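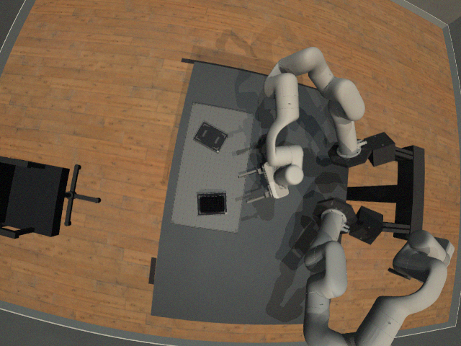 Jekerthorpe will start paying people to keep their old wood floors. Up to $1000 a home, applications open in April, city council signed off Tuesday night after a long meeting and not much arguing. The money covers sanding, patching, refinishing and replacing bad boards. Doesn't cover carpet, tile or anything glued down on top of the original floor. What the city is after is the look a lot of people here grew up with, plank floors in a warm orange-brown with a plain gray baseboard running along the wall, and it wants that in as many of the older blocks as the budget will stretch to.

First in line is Zondetden, the neighborhood east of the rail cut, where most of the houses went up before the war and a lot of them have had the same floors ever since. Landlords can apply too. They have to show the unit is rented and promise not to raise the rent over the work for a year. 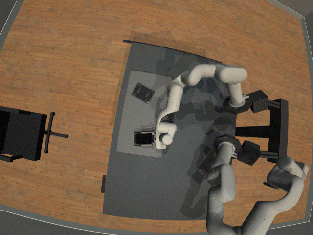
**Tamás Fodor**
Staff reporter, Housing and Streets
March 24, 2022

The city got 249 letters of interest over the winter, before there was even a form to fill out. It has money for 100 homes in the first round. So a drawing, most likely, though the housing office wouldn't commit to that when I called. "We'll publish the method before we take the first application," a spokeswoman said. No date given.

Homes over 1749 square feet are out. That number got the only real fight of the night. Two council members wanted it higher, saying big old houses split into apartments would get shut out by accident. The fix, added late: each apartment is measured seperately. Passed 6 to 1.

Prices are the backdrop to all of it. Oak and pine are both well up on last year and refinishing crews are booked into summer. Tsai Flooring on Canal Street, which does a good share of the sanding work in town, says it is quoting jobs for July now and turning down anything with water damage. Owner wouldn't say what the average job costs. "Depends what's under the rug," was the answer, and then the phone rang and that was the end of the interview.

Worth knowing if you're thinking of applying:

- Work done before approval will not be paid back. Not even if you have the receipts.
- Rooms only. Porches and stairs are a separate program, and that one is out of money untill fall.
- Anything coming off a floor laid before 1978 needs a lead check on the old finish. The city pays for the test, outside the grant.

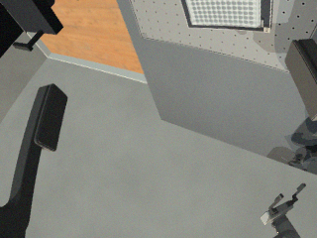
The lead check could slow things down. One lab does all the testing for the county and it has been running three weeks behind. The housing office says it has asked for a faster lane and is waiting to hear back.

Then the finish. An earlier draft of the rules named a water-based product, Jeta, as the only finish the city would pay for, and that drew complaints from crews who use oil. The brand name is gone from the final version. Any low-odor finish is fine now, water or oil, as long as the can's label is sent in with the bill.
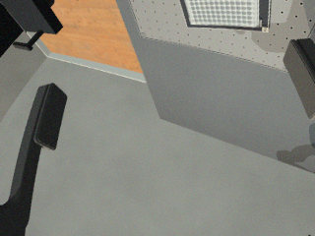
*Gripper pads apart, nothing held between them.*

Renters in Zondetden who came to speak mostly wanted to know where they'd sleep while the floors cure. Fair question, no good answer yet. The rules say the landlord has to give seven days' notice and can only do one room at a time unless the tenant agrees in writing. No hotel money. One woman from Orchard Row said she has two kids and two rooms and asked the council to do the math. The council moved on to parking.

Forms will be at the library and the housing office counter, paper and online. Spanish version promised for the same day. Second round depends on what's left, and on the state, which has yet to say whether its matching money is coming through this year. Budget hearing on that is next month.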